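Tondale Opens Small-Hands Kitchen to Toddlers, Grandparents and Anyone Else Who Likes Pretend Soup

TONDALE – The Ruangrit Toy Library will open a new play kitchen room in July, giving the children of Tondale a place to burn dinner without consequences.

The Small-Hands Kitchen is stocked with toy appliances, baskets and more make-believe food than most real households keep on a weeknight. Families can play on site or borrow a kitchen set for 20 days at a time. There is no charge for members. Late returns will be met with a disappointed look and, after that, a bill.

"Adults ask what age it's for," said Waraporn Somboon, who runs the library. "I tell them three and up, and then I watch them rearrange the toy kitchen for half an hour while their kid eats a cracker under the table."

The collection grew out of a spring toy drive that brought in 200 donated pieces, a surprising number of them toast. Local toy maker Grilletti repaired the worn sets and replaced missing parts. Pusa, the bakery next door, gave its old display shelves, which still smell faintly of cinnamon and have led to at least one bite mark.

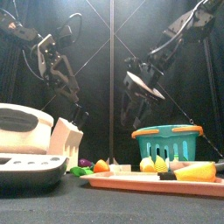

Tidying up is part of the game. Each set goes home with a basket and a short packing list, and children are invited to put everything back before the next cook takes over. Early trials suggest that a four-year-old will do this gladly at the library and never once at home.

Drop-in play runs from 10 in the morning, with a story at 11. Borrowers should bring a sturdy bag. The library will check each set when it comes back, so please look under the couch first – the missing piece is always under the couch.

Donations of toy kitchen pieces in good shape are still welcome at the front desk. Pans, cups and vegetables are most needed. The library has enough toast.

Media contact: Waraporn Somboon, Ruangrit Toy Library, Tondale. Reporters may attend the opening and should expect to be served something.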